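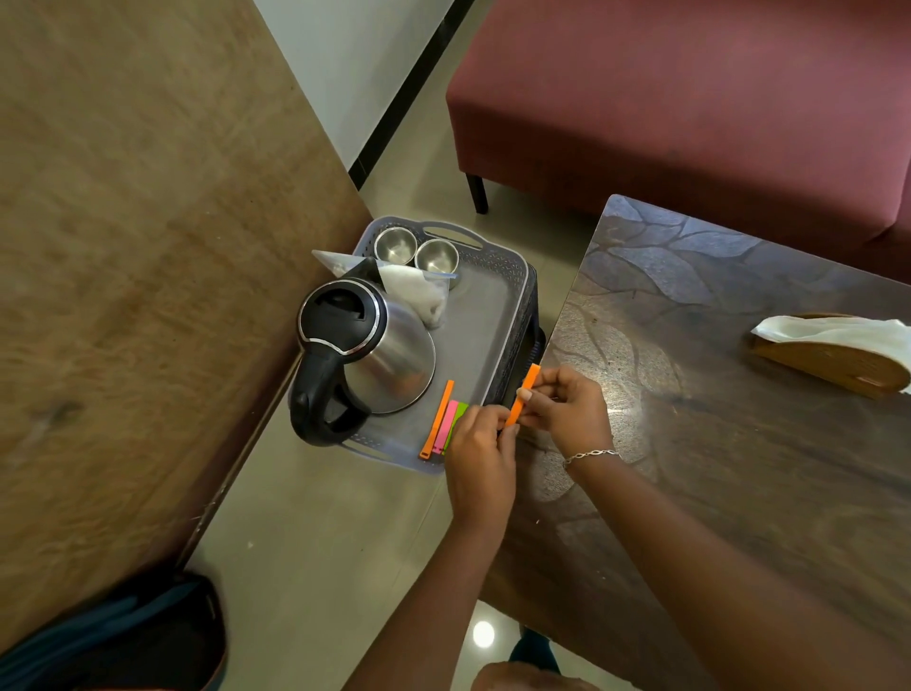 **Ilano releases Talpur, planning software that learns the order of small household jobs**

September 27, 2022 – Ilano is very pleased to announce the first general release of Talpur, a planning tool for teams who want their robots to cope with the sort of fiddly work that goes on in any home: closing a bag, setting out cups, finding a place for the kettle on a tray that already has plenty on it.

Talpur takes recordings of people doing these jobs by hand, seen from head height, and turns them into plans that a robot's control software can follow. It marks where each step begins and ends, notes which hand is busy, and keeps track of things that slip partly out of sight, such as a bag clip under somebody's fingers. The release comes with 831 recordings, all labelled by our own staff, and a viewer for checking the plans step by step before anything is sent to a machine.

"We began with big, tidy movements, and I'm afraid we were rather proud of them," said Samina Mirani, who leads the planning team. "Then Sidra Sial brought in a packet of bag clips and we spent most of January on those. They are small and they come in all colours, and you need both hands close together to do anything sensible with them. Talpur is a much better piece of software for it, and I do thank her, even if I didn't at the time."

The new version also works with Grirnari, our perception package, which has been taught to handle clear plastic bags and shiny steel – two things that have given our cameras a good deal of trouble over the years. Plans can be edited in plain text, and a step that has been changed by hand stays changed when the rest is worked out afresh.

Early users at Atov have had Talpur for 13 weeks. "My favourite part is the viewer," said Rizwan Malik, software lead at Atov. "You can stop at the moment a plan goes wrong, move one step, and carry on with your day."

Talpur is available now to existing Ilano customers at no extra charge. New customers are warmly invited to write to Mayu Tamura at our customer desk, who will be glad to arrange a trial.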